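I caught up with the owner of Dasness in the back bay of the shop, which smells like citrus degreaser and coffee and, a little bit, like wet dog (that was the minivan). Dasness is a one-woman detailing place on the edge of Villanueva, and I'd been wanting to talk to her ever since a neighbor's old sedan came home looking better than my new one.

I asked about interiors first, because everybody else asks her about paint.

"Oh, thank you," she said. "Paint is fun, but people sit in the inside! They call me about a scratch on the door and meanwhile there's a milkshake under the seat rail from last summer."

The milkshake was real, by the way. She showed me the rail.

Her routine starts dry. She pulls the mats, blows out the seams with compressed air, and vacuums with a narrow crevice tool before a single drop of anything goes on the fabric. "If you spray first you're making mud," she told me. "I did that for two years. I made so much mud."

After that comes the extractor, a heavy Plimura she bought used from a carpet guy over in Zendcombe. It leaks at the hose cuff and she loves it anyway. She does two passes with cleaner on cloth seats, then a plain water rinse, and she leaves the doors open with a fan going until the padding is dry too.

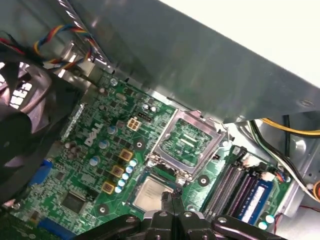
"The rinse is where folks get lazy," she said. "Then the soap stays in there, it gets sticky, and every bit of dirt off your jeans grabs on. They come back in April and tell me the stain came back. Well, no, you've got a new one, sitting in the old soap."

Leather she treats like skin, with a soft brush, a mild cleaner and hardly any water. I admitted I use the shiny wipes from the gas station on mine. She put her towel down.

"On the steering wheel?"

On the steering wheel, yes. She asked me very nicely to stop. It's slippery, she said, and the clean finish on a good wheel is dull anyway, so the shine I was so proud of is mostly a layer of goo.

A full interior takes her most of a day. She starts at 7 in the morning and won't book more than three a week, and I figured that was about keeping the quality up. It's her knees! "You try living in a footwell," she said.

For those of us doing it at home, she says to get a decent brush and a stack of plain white towels. White ones show you what's coming off the seat, and when they stop turning gray you can quit. She also wants you to test any cleaner under the seat first, where a pale spot won't ruin your week.

I went home and vacuumed my seat rails. Found a fork.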